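Planner returns nothing for the left arm but the right arm is fine
Posted 2019-12-15 by vornari_user

Two-arm cell, one fixed camera, Soriano planner on top of our own perception node. The job is moving a croissant off a plate into a steel container. The right arm plans every time. The left one gives "no valid path" as soon as the target is inside its container. Same grasp code for both. I've raised the planning time to 3 seconds with no change. Any ideas?

sostimberg
Check your collision scene. Shiny steel gives bad depth, and if your node fits a solid box to each container, the inside counts as occupied. Use an open mesh with four walls and a floor. Then compare the padding on the two arms. We had an old value on one side from May and missed it for ages.

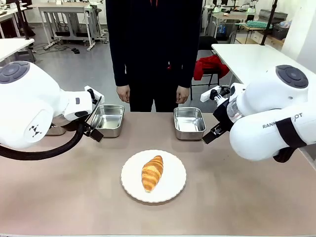 Our start pose, both grippers next to the steel containers, croissant on the plate.

Start like this and plan to a point just above the rim first. If that works and the inside point fails, it's the mesh.

prirness
had the same, restarted the node and it went away. didn't look into it further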